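The Piano at Killow

48 shares
11 comments

The piano was the last thing left in the house at Killow, and Hanan Smadi had two offers for it. The first was 80 dollars from a man who wanted the wood. The second was from Beca Parry, who had taught on it for years and wanted it for nothing.

"I can't pay you," Beca said on the phone. "I can pay the movers, if they're not crazy."

The movers wanted 1,000 dollars. There were 5 steps down from the porch and a turn at the gate, and the piano was an old upright with an iron frame. Beca said she would call back. She didn't call that day or the next.

Hanan's mother had bought the piano the December that Hanan started school. None of the children got very far with it. Ruba Hourani from next door did, and for a long time the sound of the house in the afternoon was Ruba playing scales while Hanan did her homework on the stairs. When Hanan thought of her mother now, she thought of her standing in the hall with a dish towel, listening to someone else's daughter.

The sale closed on Sat 20 February. Two days before that, Bohumil at the end of the street – his wife, really, Bohumila Baláž, who did all the talking – came over and said her nephew had a truck.

"A truck isn't enough," Hanan said.

"He has friends also."

She made coffee, and they drank it standing up. Bohumila lifted the lid and pressed a key near the middle. It was flat. She pressed it again, as though it might have changed its mind.

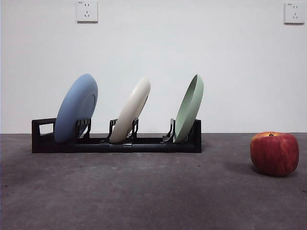
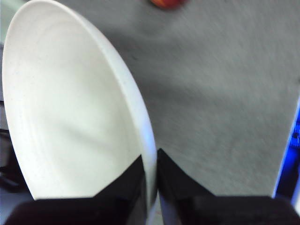
"Who's going to tune it?" Bohumila asked.

"Beca knows a man named Ayman Matar. He'll do it after it's had a few weeks to settle in her front room."

Bohumila nodded and closed the lid. She said a few weeks was a long time to have a piano and not play it. Hanan said Beca would probably play it anyway.

The nephew came the next morning with the truck and three friends. They took the front door off its hinges and laid boards over the porch steps. Hanan had expected shouting, but they hardly spoke. One of them said "down" and they went down. At the gate they stopped to rest, and the tallest one sat on the wall and ate a sandwich with his other hand flat on top of the piano, the way you would keep a hand on a horse.

Ruba drove up while they were tying the ropes. She had come from two towns over and was still in her work shoes. She asked if it was too late, and Hanan said it depended what for.

"I just wanted to hear it," Ruba said.

So the men waited. Ruba climbed up into the truck bed, pushed the blanket back, and played standing, bent over, with her coat on. It was the piece she had played at every recital until she left home. She got lost near the end, went back, got lost in the same place, and quit.

"That key's flat," she said.

"We know," said Bohumila.

The men put the blanket back. Hanan gave the nephew an envelope, and he handed it to his aunt without opening it, and his aunt gave it back to Hanan. Then the truck pulled out. Ruba and Hanan followed in Ruba's car with the bench across the back seat, its lid tied shut with string and all the old music still inside.

15 likes
Share this story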